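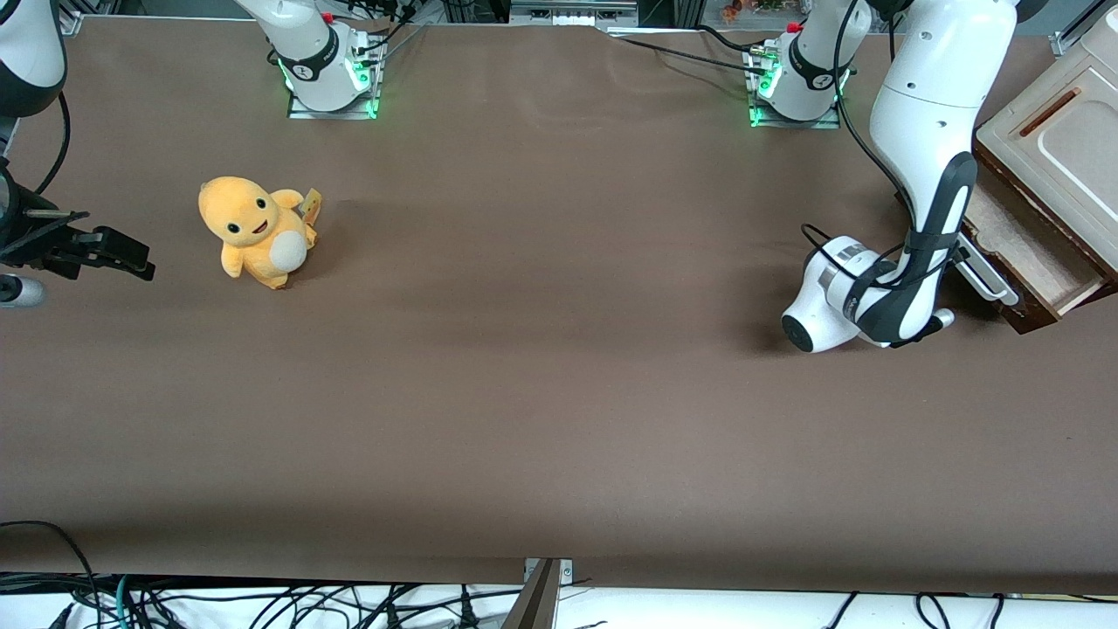
**Soft Toy Making, Unit 4: Faces, Belly Patches and Standing Upright**
Gemdale evening course. Notes by Lindalvá Marinho

Bring your cut pieces from Unit 3, still pinned. If you missed it, Arnaldo Cardoso has spare pattern sheets in the second cupboard.

## Head and body

A character toy with a large head is harder to keep upright than a bear with a small one. The head pulls forward once the face is on. Stuff the base first and pack it firmly, then the neck, then the head. Use small handfuls. Big handfuls make lumps that show through short pile.

Check the balance before you close the last seam:

- Stand the toy on a bare tabletop. Carpet will hide a lean.
- Look at it from the side.
- If it tips forward, add filling low at the back.

The closing gap should be 2 inches. Most people leave it too small and then fight with the stuffing.

## Eyes

Plain black ovals read well from across a room. Cut them from felt or embroider them in satin stitch. For a toy meant for a child under three we don't use buttons or beads in this class.

Mark both eyes before sewing either one. Pin, step back, and move them if you need to. Lower and wider apart looks younger.

## Mouth

An open smile is two pieces: a dark pink or red lining and the edge around it. Sew the lining flat to the face before the head is joined. If you leave it until after stuffing, the curve of the head will pull the corners down and the smile goes crooked.

On yellow and orange fabric, red-pink shows up clearly. On brown, try a lighter pink.

## Belly patch

Cut a circle from white fabric. Turn the edge under and baste it, then press. Applique it to the front panel with small ladder stitches, matching thread to the patch. Do this while the panel is still flat.

Placing it by eye is fine. A patch that sits a little low makes the body look rounder.

## Tags and tails

Anything that sticks out from a seam gets pinned between the layers, pointing inward, and caught in the stitching. Go over that part of the seam twice. Pull on it hard afterward.

## Before Unit 5

1. Finish the face and belly panels.
2. Join the head, leaving the back gap open.
3. Read the Macedo sheet on closing stitches.

Pile fabric shrinks if washed hot, so prewash cotton trims only, at 40 degrees Celsius. Filling is sold by the bag at the front desk. Please label yours.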